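5.3 Dropped objects and the slow gripper fault

We had planned to give this section over to success rates, and we still owe the reader those, but the fault that took up most of our October deserves telling first, partly because it fooled us for so long and partly because we suspect other groups are living with the same thing. The task, as set out in Section 3, is a plain one: balls go to one plate, blocks go to the other, and the arm returns to its rest pose. During the first 200 trials the arm let go of a block in mid-carry often enough that Rawan Twal, who was logging the runs, began marking drops with their own symbol. Our first guess was the grasp planner, and we spent a good many evenings (more than we like to admit) retuning it, with very little to show for the trouble.

The real cause was much humbler. The Grakton driver, as we had configured it, reported a grasp as closed when the close command was accepted, and did not wait for the fingers to settle. On most grasps the gap did no harm. When the controller was busy, though, the lift could begin up to 70 milliseconds too early, while the grip force was still building, and a smooth-sided block would slide out a moment later. Balls suffered less, which we put down to their felt and their give, though we have not tested this properly.

There was a second trouble tangled up with the first. In 2 of the logged drops the cable had pulled tight during the carry, and the wrist was tugged sideways just as the grip was weakest. Lama Dabbas spotted this while going through the force traces by hand — a patient piece of work for which we remain very grateful. Neither event tripped the protective stop, and that worries us more than the drops themselves do. We have since lowered the stop threshold and added a cable check to the start of each session.

With the driver now waiting for a settled finger position, we repeated the task for 1000 trials and saw no early lifts. The remaining failures are ordinary misses, and we discuss them in 5.4.

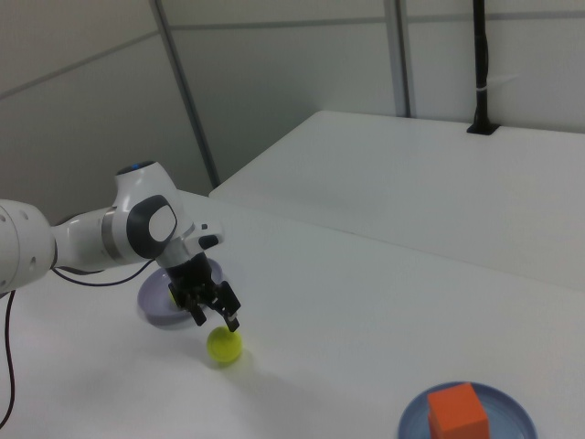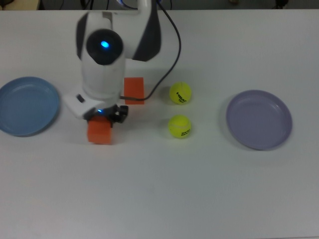
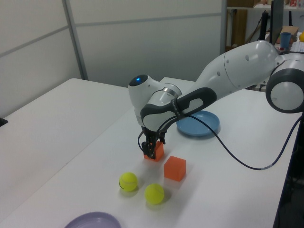 Figure 7. The arm at work on the sorting task, with the gripper at a ball (first picture) and at an orange cube (second and third).

Irkaleo, 31 January 2026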